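Projetos > Plostell > Atas > Recolha de exemplos

Ata da reunião de 9 de março de 2021

1. A ata anterior foi aprovada sem alterações.

2. Ponto de situação. O conjunto tem 3.236 demonstrações válidas. Faltam 500 da tarefa de pôr e levantar a mesa, pedidas pela Stesance.

3. Bancada. Mantêm-se o prato, o garfo e a colher, com os recipientes encostados à parede. A posição dos talheres muda a cada 15 demonstrações.

4. Falhas. As tentativas em que o garfo escorrega passam a ser guardadas à parte, com etiqueta própria.
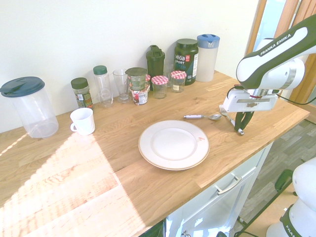 5. A Otska entrega as primeiras 200 até à próxima reunião. O treino só recomeça depois de revistas as etiquetas.

Comentários (2)

pisharody_lab: As falhas também contam para o total?

plostell: Não, só as válidas.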